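I keep a short list of rules for robot work in simulated kitchens, and Misaki Takeda asked me to write it down. Most of it came out of the Hayashi runs in May.

Rule one: check where both grippers are before anything moves, including the arm you don't plan to use.

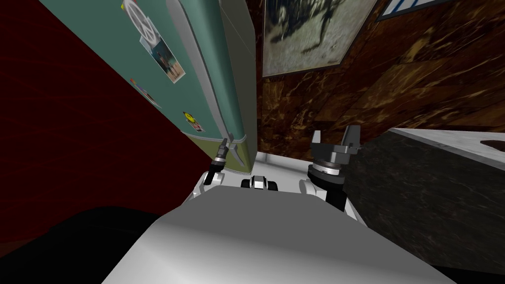 Both arms forward, four magnets on the green fridge door.

Rule two is to write down the camera angle with every run. We have 524 runs on disk, and the first 50 don't have it — my fault. I still can't compare those with the rest.
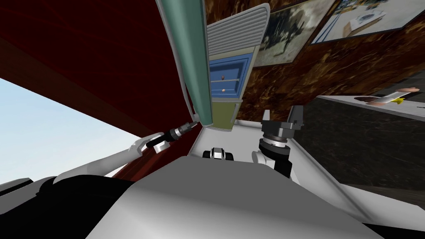 Fadwa Benkirane wanted a third rule, and I agreed after a week of arguing. If a run gets stopped by hand, it stays in the log with a reason next to it. No deleting.

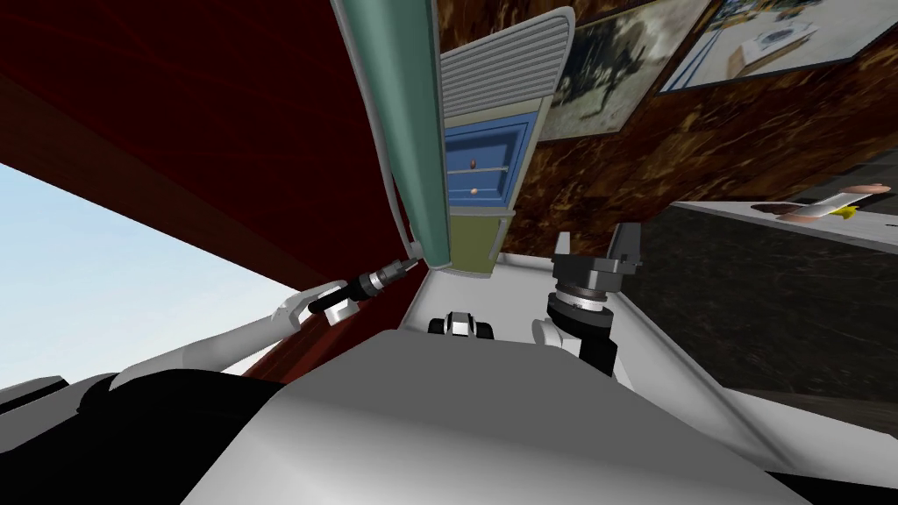

Left gripper pointing at the teal panel, right one held back near the body.

I'll add the speed limits once Fadwa has checked them.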